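Slide 1, leave it up while people find seats

Hi everyone, thanks for coming out to the Zurusholm home evening. I'm the one who said yes to talking about putting dishes away for half an hour, so blame me. (Wait for the laugh. If there's no laugh, keep moving.)

Start with the November survey. We asked people in the Paltach building how they store their glasses and got 188 replies, more than I ever expected! And people have feelings about this. Rim up, rim down, hanging by the foot, all in one cupboard with the cereal bowls.

My own take: wine glasses hang. Upside down, foot at the top, bowl at the bottom. I had mine standing on a shelf for years and every one of them had a dusty ring inside by the time company came over.

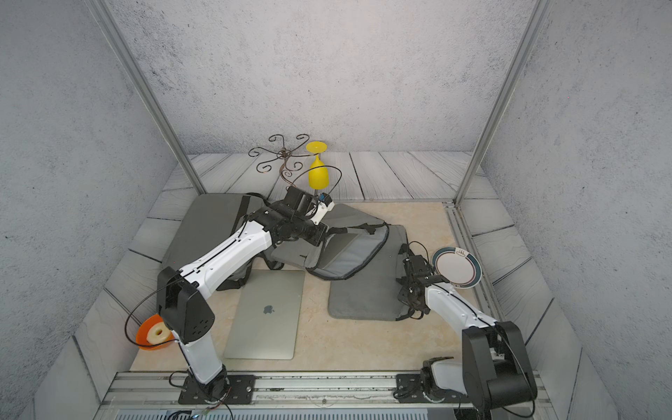
So get a rack, is what I'm saying. I love the curly metal kind, all those scrolls, even though they're a pain to dust. Put it near the back wall where your elbow won't catch it. And colored glass looks great on one, yellow especially, so don't hide it behind a door.

Next, plates. Ask who stacks and who stands them up. I'm a stander. If a plate has a painted rim, say blue and red, or a little emblem, you get to see it, and you can pull one out without lifting five others. Sleiman makes a plain plate stand with two rails that I've been using at home. Bring it out from under the table now, don't forget like at Herken.

Slow down for this bit. Handle the plate by its edge, tip it up, then set it down. Same with the glass: turn it over before you get near the rack, and don't let go until the foot is sitting right.

Then questions. Somebody will ask about mugs. Hooks, I like hooks, but give them two minutes on it and then go to coffee.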